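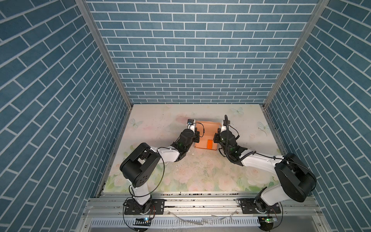
Chapter 5
Storage Tiers and the Things We Forget to Delete

Every organization believes it knows what is on its disks. The one in our running case, a parts distributor called Otdale, believed it had 87 terabytes of active data. When the operations team finally ran a report, the total came to 166, and a good share of it had not been opened since the last office move. One folder was named "temp_old_KEEP". It had four subfolders with the same name.

This chapter deals with where data should live once people stop looking at it. You met block and file storage in Chapter 4, and we will lean on both terms here without apology.

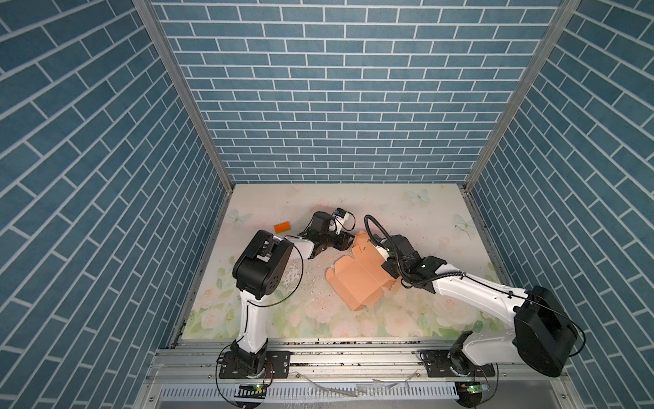 Figure 5.1. Two robot arms in a brick-patterned enclosure.

A storage tier is a class of storage with its own speed and its own price. Fast tiers hold databases and running virtual machines. Slow tiers hold the rest – invoices, logs, the training videos from a product that was retired in June. Moving data between them by hand works for a week or so, until the person doing it takes a vacation. Most sites use a policy engine instead. Our case uses Udwood, which checks the last access time of each file and moves it down a tier when a limit is passed.

Access times are less trustworthy than they look. A virus scanner that opens every file at 2 a.m. can make an entire archive seem wildly popular. 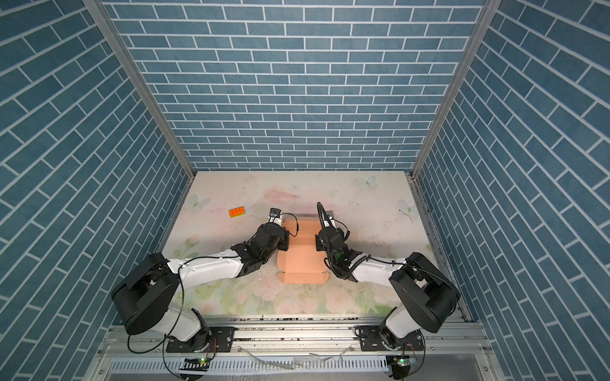
Does moving a file to a slower tier change its path?
Usually it does not. The policy engine leaves a small stub in the original place, and opening the stub fetches the file from the slower tier, after a wait that users will report as an outage.

Section 5.1 starts with the stub and how it is stored.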